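Adaptive fingers or plain parallel jaws for kitchen items? Vendor numbers don't match what I see
Posted in Grippers and End Effectors
Asked by Lenni Hämäläinen, 11 September 2026

I have to pick one gripper for a kitchen setup and I'm not getting straight answers from anyone who sells them. The arm is settled. The two candidates are the Jindero adaptive (two linked fingers that curl when they meet something) and a plain parallel jaw from Farnness with flat rubber pads. The Jindero costs a lot more, and the sales sheet says it "handles everyday objects without programming," a phrase I have learned to distrust.

The jobs are boring: pick up a spoon off a flat counter, lift a tub with a lid on, move a metal cup from one side to the other, put a spatula back in a canister. No dishes with water in them and nothing hot.

I had the Jindero on loan for 7 days and ran 400 picks with it. 275 were good on the first try. By good I mean it came up, stayed up for the whole move and was let go where I wanted it. That is nowhere near what the brochure led me to expect. I haven't had the Farnness long enough to say anything fair about it.
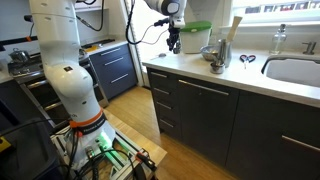

My main gripe with the adaptive fingers is what they do close to a hard surface. When they close, the tips swing in an arc, so you either start too high and miss the thing or start too low and scrape. With something tall like the white container with the green lid you never notice, because you can come in from well above the counter. The little spoon-like thing lying near the corner of the counter is another story, and most of my misses were on flat pieces of that kind. The vendor's answer was to buy their thinner fingertips. Maybe, but I'd like to hear from somebody who has paid for them before I do.

Two things I'd like to know. Does a parallel jaw really do better on flat utensils, or does it just fail in some other way? And is it worth putting a camera on the wrist for this, or does a fixed one do the job? The cables up there are a nuisance already.

Kerstin Buschmann

We went through this last November and ended up with parallel jaws, though I would not call it a clean win.

Flat utensils first. Yes, the straight jaw is better, because the tips stay at one height all the way through the stroke. You set the height once and it holds. What it does badly is anything smooth and round. Metal cups were our worst item. Two flat pads touch a round cup along two thin lines, and if you are a little off center the cup turns as you lift it. Softer pads helped some, then they wore out. Ask Farnness what replacement pads cost before you sign anything, as it isn't on the price list.

I'd also want to know how your 400 picks split up. If half of them were spoons, then 275 tells you about spoons and very little about the gripper. Run the same count again with each item listed on its own line. Put things down by hand in a slightly different spot each time, or you end up testing how well the arm repeats itself, and you knew that already.

You can fix part of the arc problem in software. Work out how far the tips drop between open and closed, then raise the wrist by that much while the fingers close. It took me an afternoon. It works if your arm lets you run both moves together. Some controllers insist on finishing one before they start the other, and then you're stuck. The Rafferty controller we had at the time was one of those.

On the wrist camera: I'd skip it until you know a fixed one can't see what you need. Shiny metal gave us trouble from both positions. A wrist view is good for the last bit of the approach, but the fingers block a lot of it and the cable has to survive every turn the wrist makes. Ours lasted 4 weeks. The connector went, and we spent longer than I want to admit blaming the driver.

Žofie Kadlec

Get the adaptive one. Parallel is old tech and you will regret it. We have the Jindero at Lotska and it picks up everything.

Bernadette Flanagan

I'd want to see "picks up everything" with a count next to it. What objects, off what surface, and how many tries?

Lenni, I have the thin fingertips you're asking about. They get under a spoon handle more often than the stock ones do, and they are worse on heavy things, because there is less rubber touching. A full lidded tub slid out on me more than once. Swapping tips takes a hex key and a few minutes, fine on a bench and annoying if the job mixes both kinds of item.

Before you spend anything, try closing on the spoon from a different angle. Most people come straight down with the fingers across the handle. Tilt the wrist a little and go for the bowl end, where the metal stands up off the counter. If the spoon is close to an edge, you can also push it partly over and grip it from the side. It's slow and it looks silly, but it got me more good picks than the fingertips did.

Also check your force setting. My loaner came set to the lowest one, and the manual I was sent was for an older model.

Comment from Lenni Hämäläinen

Thanks, Kerstin and Bernadette. I went back through my log and the split is bad: I have item names for the first two days and after that I only wrote pass or fail. So I'll be redoing it. The controller does let me move the wrist while the fingers close, so I'll try that first and leave the thin tips for later. Still waiting on Farnness about the pad price.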